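Section 9: Setting up the basket (Gulleck storage sets)

Okay, so by now you've got your table clear and wiped down, and you're ready for my favorite part. I've set up more of these Gulleck baskets than I care to admit, and Miklós Csonka (who wrote the first version of this guide) let me redo this section the way I'd tell it to a friend.

Before you start

Work on a pale surface if you have one. Dark weave on a dark table is miserable to check, and you'll miss the little bits of strand that shed the first time you handle it.

You'll need a soft brush, a damp cloth, the liner that came in the flat bag (part 354) and the label tag (part 756). If your set came from Mészáros, the tag is already tied to the liner.

Getting the basket ready

1. Take out the cardboard insert and the paper. Check under the folds — the tag loves to hide there.

2. Turn the basket upside down and tap the bottom a few times with your palm. Brush whatever falls out off the table before you go on.

3. Set it right side up, long side facing you. Press down gently on each corner. If it rocks, put both hands inside and push the floor flat, then try again.

4. Run a finger along the braid on the rim, all the way around. It should feel continuous, with no end poking up. Small tan flecks in the weave are just the lighter core of the strand showing through, so leave them alone and please don't pick at them!
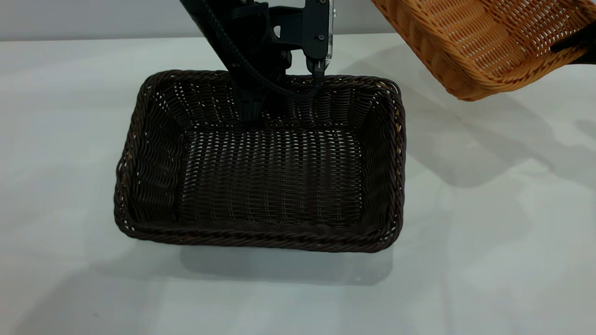
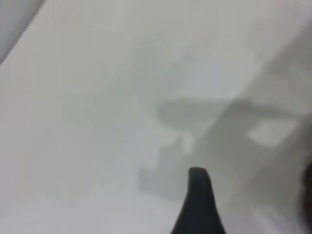
5. Wipe the inside with the damp cloth, floor first and then the walls. Go with the weave where you can. Leave it to air for 60 minutes before the liner goes in.

Caution: No hair dryers and no radiators. Synthetic strands go soft with heat and the sides will lean for good. Danica Beneš in our Jastiren shop keeps one on the shelf that looks like a melted hat.

6. Drop the liner in and smooth it into the corners. The walls slope, so it will look too big at the bottom and then fit nicely once you fold the top over the rim.

7. Tie the tag on one of the short ends. I like the left, but suit yourself.

Note: The liner is optional for towels, magazines and toys. For anything small (clothespins, crayons, loose screws) I'd always use it, as little things find the gaps in the weave.

Filling it

8. Put heavy things in first and keep them toward the middle. Stop a finger's width below the rim if the basket is going on a Skositar shelf, or it'll catch when you slide it in.

9. Carry it with both hands under the floor. The rim is fine for a short lift, but a full basket should be held from below.

If the sides have bowed out after a month or two, empty it, stuff it with a folded blanket and let it stand overnight. Loose braid ends can be tucked back under with a blunt knitting needle. Don't glue them.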